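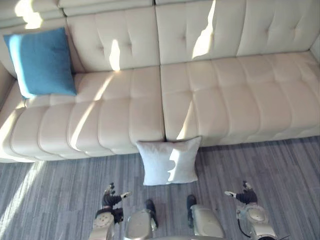

Tufted sofa in cream, seat cushions side by side.

Cleaning quilted upholstery

Take cushions off the seat before starting. Vacuum along the tufting with a soft brush head, then fit the crevice tool for the seam between the seat sections. Wipe leather or faux leather with a barely damp cloth, one pad at a time, and dry at once. Test any cleaner under the rear edge first. Keep the sofa 3 cm clear of the wall and draw the curtains in strong sun.

Kukance Home Tips, sheet 68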